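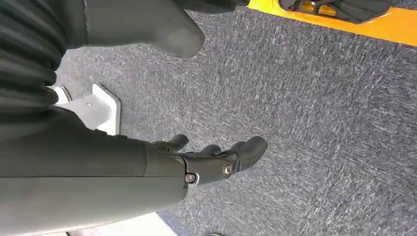 Home | Forums | Retail | Members | Log in

Tritimby dropping free pickup under $35

Posted by aisle_nine, July 19, 2021

Got the email this morning. Tritimby is ending free curbside pickup on small orders at the Jeseck and Oral stores. Anything under $35 gets a $6 fee. Delivery stays the same for now. They also say the Jeseck store will stop taking same-day orders after 2 p.m.

I order small and often, so this hits me more than people doing one big trip. Stirko still has no fee but their produce is worse and the lot is a mess.
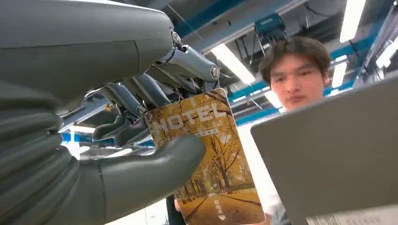 I'll try combining orders for a few weeks and see how it goes. Is anyone else planning to switch?

lowfatmilk wrote:
Not switching. Someone has to walk the store and bag it all, and that costs the same for a $12 order as it does for a $30 one. Six dollars seems fair to me.

pennyjar2 wrote:
Fair would be two dollars. Six on a $12 order is half the bill. They pushed everyone to order online last year and now they charge for it.

lowfatmilk wrote:
You can still walk in and shop for free. The Oral store is quiet before lunch.

cartreturn wrote:
I used to pick orders at Stirko. On a busy day in December we had up to 1000 items on one shift sheet, and the small orders slowed us down the most. I expect Stirko will add a fee too - they usually copy Tritimby within a few months.

aisle_nine wrote:
That would settle it for me. Does the minimum count before or after coupons? The email doesn't say.

pennyjar2 wrote:
After. I asked at the Jeseck desk. Sale prices count as the sale price too, so check the cart total before you submit.
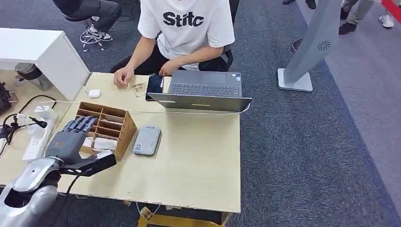 At the table with the laptop open.

cartreturn wrote:
The Oral desk told me before coupons, so I'd wait for something in writing.

14 replies hidden | 6 shares

Recent threads
Stirko bakery hours in Jeseck
Self checkout limits at Tritimby
Best day for markdowns on meat
Bag fees and paper bags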